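Stonitz Automation Working Group
Minutes of meeting, Oct 21, 2024

Present: production, maintenance, purchasing, IT. Apologies from quality.

1. Previous minutes
Accepted with one correction: the Skesa quote was for 4 licenses and did not include training.

2. Pendgate cell planning package, trial
Production reported on the trial of the Pendgate simulation software. The pick-and-place cell has been modeled with the arm on its pedestal and the perforated table on the wood platform. The yellow floor tape is in the model too. A full run of 153 placements takes around an hour to set up and check.

Maintenance asked whether the table could be turned square to the pedestal. Production will try both layouts and bring reach results for each.
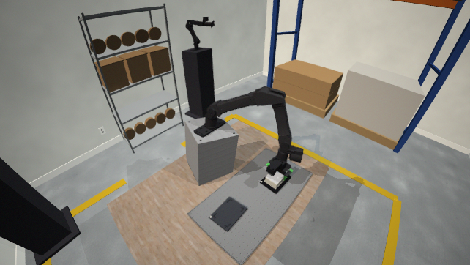

3. Gripper
The model uses a black parallel gripper with a green light on each side. Purchasing to ask Minami if their gripper can be loaded into the package without extra cost. IT noted that imported parts have to be in a format Pendgate accepts, and the list in the manual is out of date.

4. Support and price
Pendgate offers phone support on weekdays only. Second shift would have no cover. Purchasing to request a price for extended hours and for a license running from January.

5. Decision
Trial extended by 4 weeks. No order to be placed before the reach results are in. Maintenance asked for its objection to the yearly fee to be recorded.

6. Any other business
IT needs the old workstation back from the planning office.

Next meeting: to be set once Pendgate replies on price.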